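Clevside releases grip planner that learns from hand-held tools

January 7, 2021
By Wulan Hidayat

Clevside, a small software company based in Chiba, has released the first public version of Zamileo, a planning and control package for two-finger grippers. The package is meant for light, easily crushed items such as paper cups, food trays and thin cartons.

The software takes recordings made by people using a hand-held gripper and turns them into grip plans that a robot arm can follow. A plan sets where the fingers should meet the object, how fast they should close and at what point they should stop. Clevside says the same plan can be moved from one arm to another after a short calibration step.

Zamileo has been in closed testing since June. The company says the release was trained on 3835 recordings, most of them of cups and small containers being picked up from a table or pulled from a rack. Operators were asked to work at their normal speed and to keep any failed attempts in the set.

"We wanted the slips and the crushed rims in there," said Yuzuki Yokoyama, who leads the planning team. "If the planner only sees good grips, it has no idea where the edge is."
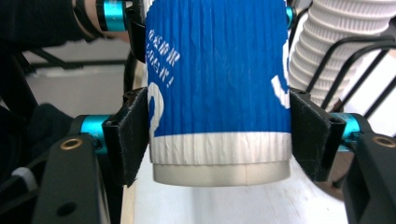

A blue ribbed paper cup held between the padded fingers of a hand-held gripper, with a stack of white cups behind it.

Paper cups take up a large part of the test set. They look simple, but the wall gives way under light pressure and the diameter changes from top to bottom, so a finger placed a little too high can tip the cup as it closes. Printed patterns have also been a problem for the vision side of the package. Early builds sometimes read a curved piece of artwork as the outline of the cup and put the contact point in the wrong place.

The current version handles this with two separate estimates. One comes from the wrist camera and looks for the outline of the object. The other follows how the fingers move as they close. When the two disagree by more than a set limit, the planner stops the fingers, opens them slightly and tries again from a lower position. Users can change the limit in the settings file, or turn the retry off.

Nested cups are still listed as a known issue. The planner can pick the end cup from a stack, but it does not yet check well for a second cup coming along with the first. Yokoyama said a weight check would be the easy answer for arms that have a force sensor, though many of the company's customers do not have one.

"A lot of these sites run basic hardware," she said. "We would like to solve it from the camera and the finger position if we can."

The package also comes with a replay tool. It shows the camera view next to a timeline of finger width, so a developer can step through a recording and mark the moment of contact by hand. Marks made in the tool can be fed back into training. Clevside said the feature was first built for its own staff and was added to the release after test users asked for it.

Fendenar, a maker of drink counters and vending equipment, was one of the test users. The company ran Zamileo on a bench setup and reported 800 pick attempts to Clevside during the trial. Neither company has published the success rate. Fendenar said it plans to continue with a longer trial but has not decided whether to use the software in a product.

Zamileo runs on Linux and needs a graphics card for training. Running a finished plan does not require one. The planner and the replay tool are free for teaching and research use, and commercial users will need a paid license. Prices were not given.

An update is planned for June. Clevside said it will add support for soft lids and for picking from racks where part of the object is hidden behind wire. The manual is available now in English and Japanese, and a set of sample recordings can be downloaded with the package.

This site uses cookies to remember your settings and measure traffic. By continuing to read, you accept our cookie policy.

Contact the newsroom | Copyright 2021 | Back to top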